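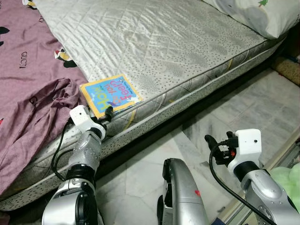

Staying at Vedordale: questions we get asked

The upstairs bedroom at Vedordale is let by the week, bedding included. Most of what follows has been asked more than once, some of it at two in the morning. Last gone over on Wed 11 January.

Do we make up the bed ourselves?
Yes. Bottom sheet, blanket, pillows, in that order, though we've come across other schools of thought. If you want it made up before you arrive, tell Jarmo Honkanen when you book. He does a very tight corner and you may need help getting in.

Can the mattress go on the floor?
It can, and families with small children often prefer it. Sweep first. Please lift it with one person at each end and don't drag it by the piping, which was sewn on to look nice and has never claimed to be a handle.

Is the mattress cover washable?
Leave that to us. Sponge off anything fresh with cold water and own up when you leave. Old marks are already in our book, so you won't be charged for somebody else's cocoa.

Our children have brought their own bedding. Is that all right?
Of course. Cartoons, football teams and famous fashion houses are all welcome. Do check the bed before you go, as bedding gets left behind here at an astonishing rate.

And books?
Bring plenty. Board books survive best. "Peek-a-WHO?" holds up well to the four hundredth reading, which is more than can be said for the reader.

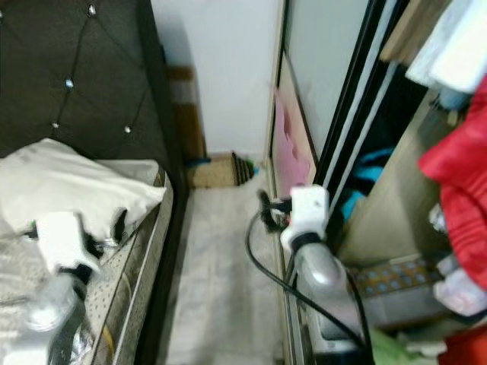
How do I clean the headboard?
A dry, soft brush, working along the stitched lines. Don't twist the crystal buttons to see if they come off. A guest in September was curious about this too.

Is there room for a cot beside the bed?
The aisle is narrow, so no. A travel cot will go in the room across the landing, and we can lend you one for the week.

Which way does the wardrobe door go?
It slides. If it sticks, push it back a hand's width and try again, gently. Konrad Leitner, who sees to our repairs, has views on people who lean on it.

Someone has left clothes in the wardrobe. What should I do?
Leave them on the rail and send us a message. We keep lost property for 21 days, after which it goes to the charity shop in Trudau.

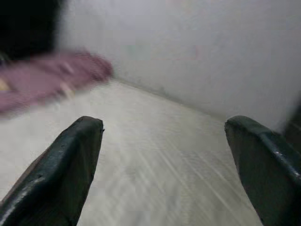

What do you use on the floors?
Warm water, a small splash of ordinary floor soap and a well-wrung mop. No polish, please. Socks and polish have met on these floors before and the socks lost.

May we put hooks or tape on the walls?
Neither. Paint comes off with the tape, and then Konrad has to match an off-white, a job that takes him most of a day and all of his good temper.

What time do we have to be out?
By eleven. Strip the bed, leave the linen in a heap by the door and drop the key through the box at the Lau end of the lane.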